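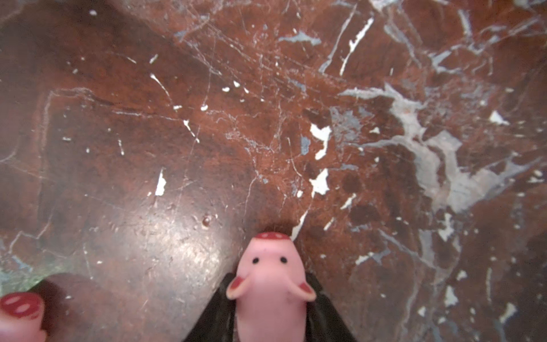 Red-brown marble top, sealing and fine scratches
Forum: Stone and Worktops

kestrel_lane
30 May 2022
We took on a house in Canham in January and it came with a reddish-brown marble top, polished, with pale grey and white veins all over it. One side is much cloudier and greyer than the rest. When the light catches the polish you can see fine scratches. Two questions. Do I need to seal it, and can I get the scratches out myself?

Zarar
Put a few drops of water on it and leave them for 16 minutes. If the stone goes darker underneath, it wants sealer. If not, leave it alone. Darker marbles often don't take much in.

mopandbucket
Seal it anyway. A bottle of Kullier is cheap enough and does two coats.

Zarar
I wouldn't. If the stone won't take it, the sealer dries on top and goes smeary, and then you're rubbing that off as well.

mopandbucket
Only if you don't wipe off the extra. I've done mine twice and it's fine.

hobnail
On the scratches — don't go at it with a kitchen scourer. Marble polishing powder on a damp felt pad, small patch first, somewhere you don't look at. If you can feel a scratch with a fingernail, powder won't shift it and you need someone with proper pads. Hviid quoted me £100 for a top a bit over a metre long.

kestrel_lane
Can't feel any of them with a nail. What about the white streaks, the ones that look like cracks? There's a long one in broken bits.

hobnail
Most likely mineral in the stone. Run your nail across. If it's smooth, forget it. If it catches, get it filled before it collects dirt.

kestrel_lane
Smooth all the way along. Water test done too, no dark patches, so I'll skip the sealer for now and order the powder.

mopandbucket
Your top. Keep vinegar and lemon off it either way.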